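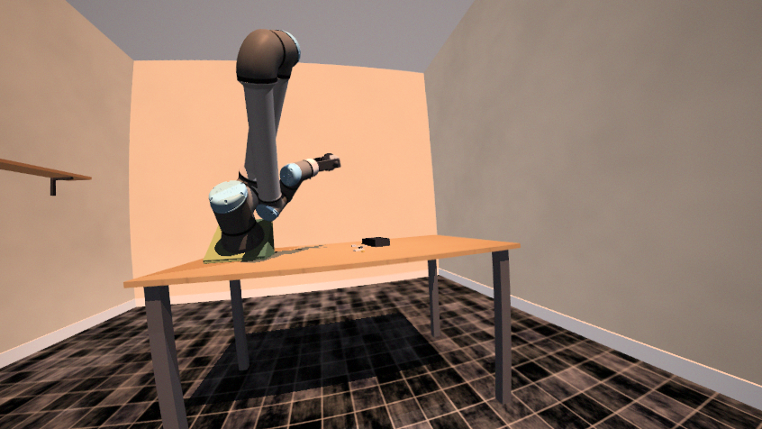
Robot arm on a long wooden table, computer rendering.

SILLSIDE VISITOR AND EVENTS BOARD
Minutes of the May programming meeting

Call to order: 9:30 a.m., upstairs room, Sillside Visitor Office. Loubna Chraibi presiding. Quorum confirmed.

1. Previous minutes
Approved with one correction. Under item 4, "ferry landing" should read "lower landing."

2. Harbor food weekend
L. Chraibi reported that 28 vendor applications were complete at the deadline. Two more arrived without proof of liability coverage and were returned to the applicants. Vendor spaces will be assigned by frontage length and power requirement, as last year. Vendors using propane are to be placed on the water side of the promenade. The fire marshal's layout review is pending and no space numbers will be released before it is received.

Load-in opens at 6:00 a.m. Vehicles must be off the promenade 45 minutes before gates open. A member asked whether this could be shortened for vendors with trailers. The chair stated that the interval is written into the street closure permit and would need an amendment. No action taken.

3. Shuttle service, Trirkstead to Sillside
The operator has quoted for a 30-minute interval from the Trirkstead park-and-ride on both days of the food weekend. Last departure from Sillside would be 10:30 p.m. The quote covers drivers and fuel but excludes signs at the Trirkstead end.

Discussion on whether the last departure allows enough time after the closing concert. The concert is scheduled to end at 10:00 p.m. and the walk from the stage to the lower landing is uphill for most of its length. Moved and seconded to accept the quote with the last departure moved to 10:45 p.m., subject to operator agreement. Carried, one opposed.

Action: office to confirm the revised time in writing and price the signs separately.

4. Evening program
Jumby is confirmed for the Saturday-style late slot on the main stage -- contract signed, deposit paid. Technical rider received. The rider calls for a larger monitor desk than the one in the standing rental agreement, and the rental company has been asked for the difference in cost.

Won has offered a tasting dinner on the terrace on the opening evening, two sittings, tickets sold through the restaurant. The board would supply tables, string lighting and a listing in the printed program. Members agreed in principle. The noise limit on the terrace applies from 9:00 p.m. and amplified music is not to be included in the listing.

Action: L. Chraibi to send Won the draft terms.

5. Printed program
Copy closes at the end of the month. Listings received after that go on the website only. The map will be redrawn to show the temporary restrooms and the relocated first aid tent -- the old base file has the wrong street name at the north entrance and should be retired.

6. Other business
Request to extend visitor office hours during the event deferred to the next meeting pending staffing figures.

Adjourned 11:10 a.m.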